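Liltelis opens Fuvthorpe workroom for robot training demonstration

FUVTHORPE – Liltelis will open its Fuvthorpe workroom to the public in October for a demonstration of how everyday handling jobs are recorded for use in robot training. The open day runs from 10 am to 3 pm and entry is free. 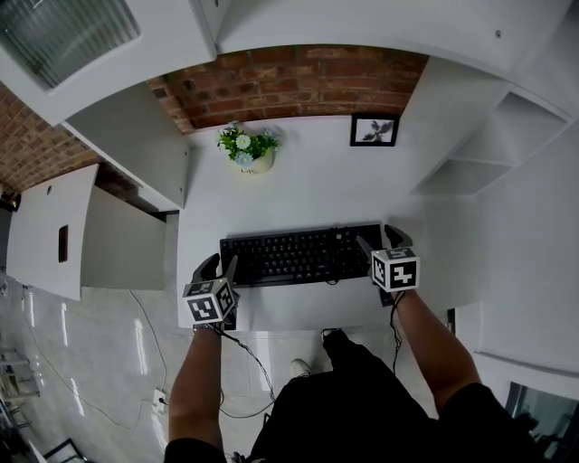
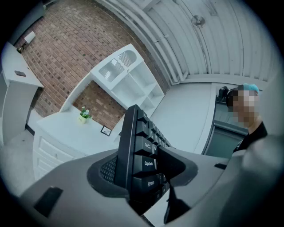 Keyboard handling with hand-held grippers at Fuvthorpe. First picture: a gripper at each end of the keyboard. Second picture: the keyboard held on its edge.

Visitors will be able to watch staff work through desk tasks using a pair of hand-held grippers, then try the same tasks themselves. Sessions last 20 minutes and are open to anyone aged 12 and over. Children must come with an adult.

"A keyboard is long, thin and awkward to pick up, and people recognise it straight away," said Rochelle Hollis, workroom manager at Liltelis. "Most visitors want to have a go within a minute or two."

The company has recorded 4,000 handling tasks at Fuvthorpe this year. The recordings are used by Flakex, which is developing a two-armed robot for office fit-out and equipment returns.

Flakex engineer Branislav Čierny will give two short talks, at 11 am and 2 pm, on how the recordings are checked and labelled. Vendula Kollár of Liltelis will take questions after each talk, including questions about casual work at the centre.

Bookings are needed for the hands-on sessions but not for the talks. Parking is limited and visitors are asked to use the Kolář building entrance.

Media enquiries: Zdeňka Pešek, Liltelis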